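Property crimes detective explains how stolen office computers are traced

The detective who handles most of the county's business burglaries works from a desk near the back of the sheriff's annex, next to a wall of case folders. The current stack includes the October break-in at Brollen, a bookkeeping firm that lost its office computers overnight.

"People think it's about fingerprints," the detective said. "Most of the time it's about paperwork. If the owner has a list of serial numbers, I can do something that same morning."

Brollen had a list. The firm's office manager had kept purchase records in a folder at home, and the numbers were entered into the state and national databases before noon. Two of the machines showed up at a resale counter on Echeverría Street, where the clerk had written down the seller's license information as required.

"That clerk did the job right," the detective said. "We had a name by 4 p.m."

Other cases are slower. The office has 148 open property reports, and the detective said many of them involve equipment that was never recorded anywhere. Owners can describe the color and the brand. They usually can't say which one was theirs.

"I had a shop owner standing in our property room looking right at a computer he was sure belonged to him," the detective said. "I couldn't give it to him. He had no receipt, no number, no photo. It went through the court process, and that took months."

Asked what a business should do tonight, the detective kept it short. Write down the serial number of each item. Photograph the label. Keep a copy somewhere other than the building. An engraved mark helps too, as long as the owner records what it says and where it is.
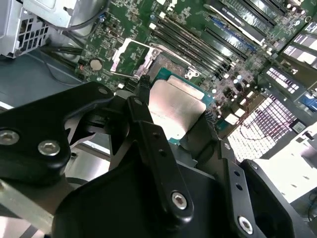
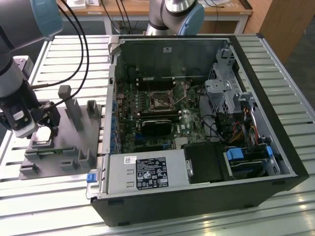
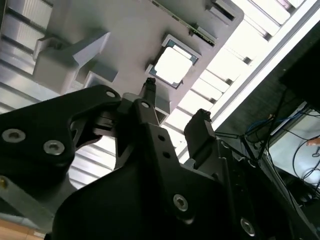
The harder cases are the ones where a computer is sold in pieces, the detective said. A case with a label on it gets noticed at a counter, so some thieves pull the parts and sell them separately online. With the side panel off and the processor out of its socket, the board still carries its maker's name, but "DELL" printed on a board doesn't tell an investigator which office it came from. "I need something that goes back to one owner," the detective said.

The Grilix warehouse case went that way. Parts were listed under several seller accounts, and the investigation stayed open through the winter. Investigators recovered 50 items. Some have been returned and the rest are being held as evidence.

The detective also asked businesses to report break-ins even when the loss seems small. Usis, a print shop on the same block as Brollen, had a rear door pried a week before the larger burglary and didn't call. Nothing had been taken.

"A pried door is a report," the detective said. "I'd have had a patrol car going down that alley."

Anyone with information on the Brollen burglary can call the property crimes desk at extension 2050. Callers do not have to give their names.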